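Urna grip kit from Surneo – a home builder's review

I've been tinkering with a little sorting arm at home since November, and the part I kept putting off was the hand. I'd printed two of my own and they both chewed up anything smaller than a matchbox. So I finally caved and ordered the Urna kit from the Surneo shop in Estport.
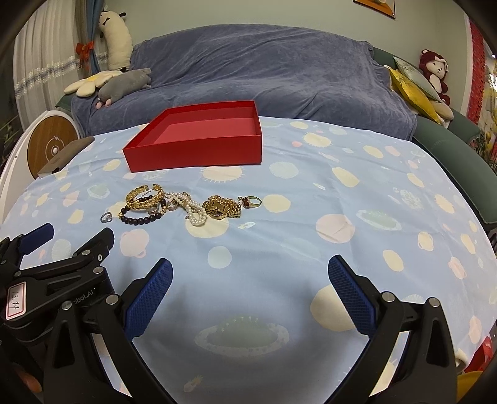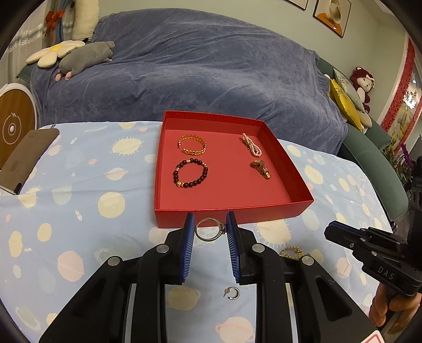

The Urna comes as a flat bag of parts, plus a servo, a driver board and a booklet that is mostly diagrams. I had mine together in an evening, with one restart when I put a linkage plate on backwards (my own fault, the drawing on page 9 is fine once you turn it the right way up). Screws go in nicely, nothing needed filing, and the Willems servo is quieter than I'm used to. What I wanted to know was how it would go on fiddly stuff. Jewellery is a rotten thing to ask of a gripper, and a ring with a raised stone, like the silver one between the blue pads, is the sort of shape I'd judge any pair of fingers on. A pearl strand folded up in a red box is another. For my own tests I used washers, keys and an old watch chain, and the Urna managed everything except the chain, which slithered off more often than I'd like.

Grumbles? The servo cable is too short by a mile, and the software wanted an update before it would even say hello. I emailed and got a proper answer from Jabari Okoth at the shop, who sent me a longer lead for nothing – lovely bloke. The board has been through around 2000 open-and-close cycles on my bench now and I've only had to nip up 2 screws.

It's $726, so have a think before you hit the button. I'd buy it again, but I'd order the long cable in the same parcel.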